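## Staff news: Marwan Sabbagh moves to commercial lines

Marwan Sabbagh has moved from the claims desk to commercial lines at Negi, starting this month. He will look after small business accounts in the Narham and Vavura offices, mostly contractors, repair shops and restaurants. Clients who have worked with him on claims can still call the same extension.

Marwan came to the agency 11 years ago as a file clerk and got his property and casualty license the following spring. He spent most of the time since then on claims, the last five years as senior claims contact. After the November hailstorm he and Lowri Gape handled 140 roof and vehicle claims between them, and a few of those are still open with the carriers. Lowri is taking over the senior claims job. She has been with us since the Vavura office opened, and before that she worked as an adjuster.

Akash Negi will keep the larger commercial accounts, including anything with a fleet or a payroll audit. If you are not sure who has your account, the name is on the second page of your renewal letter, under the billing address. Some letters mailed in the last two weeks still show the old assignment. They don't need to be corrected or sent back.

### What Marwan will be asking for

Over the next few months Marwan plans to call each of his accounts before renewal. He would like to go over:

- the building limit, and when it was last changed
- tools and equipment that leave the premises
- any new lease, and what insurance the landlord requires
- certificates you hand out often, so they can be set up ahead of time

The building limit is the one he expects to spend the most time on. Rebuilding costs have gone up faster than many of the limits on our books. One shop owner he met with in Narham had a limit set when the building was bought and never touched again. The increase added some $3,527 to the yearly premium, part of which came back when the deductible was raised.

A word on certificates - please give us one working day when you can. Same-day requests are fine for a job that starts in the morning, but call instead of sending email, and have the certificate holder's full name and address ready.

### Other notes

Nisha Negi finished the last part of her commercial underwriting coursework and passed the exam. She will be back at her desk full time.

Gladys Mussa is running the front desk in Vavura on her own until the second position is filled. The office closes for lunch from noon to 1:00 for now. Payments can go through the door slot, checks only, with the policy number written on the memo line.

Both offices will open late on Thursday, at 10:00, for staff training on the new Gristimine quoting system. Quotes already in progress will carry over with the same reference numbers.
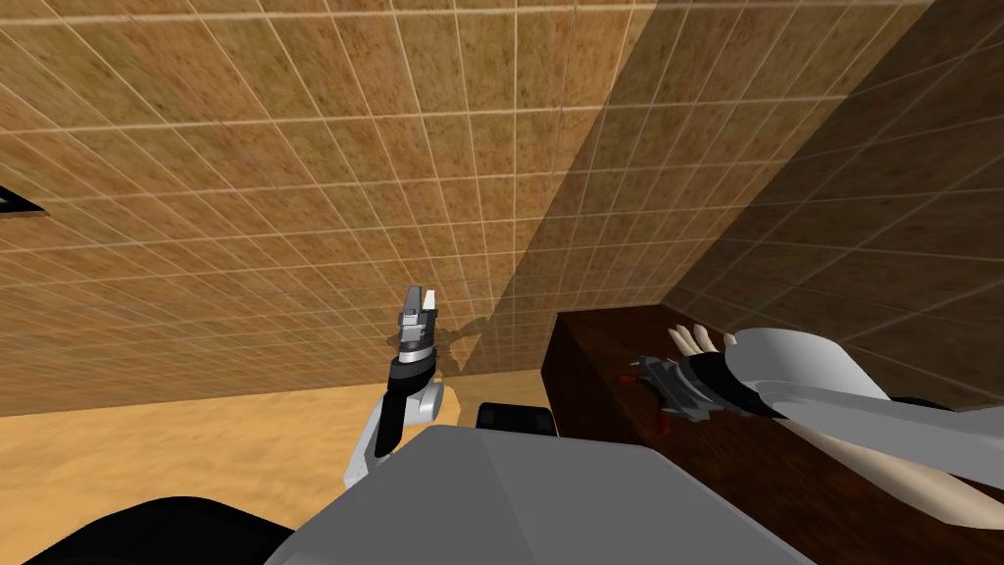
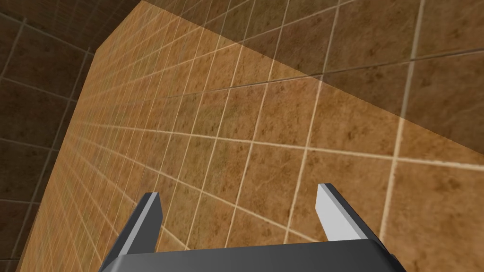 *Simulated views, both with tiled surfaces.*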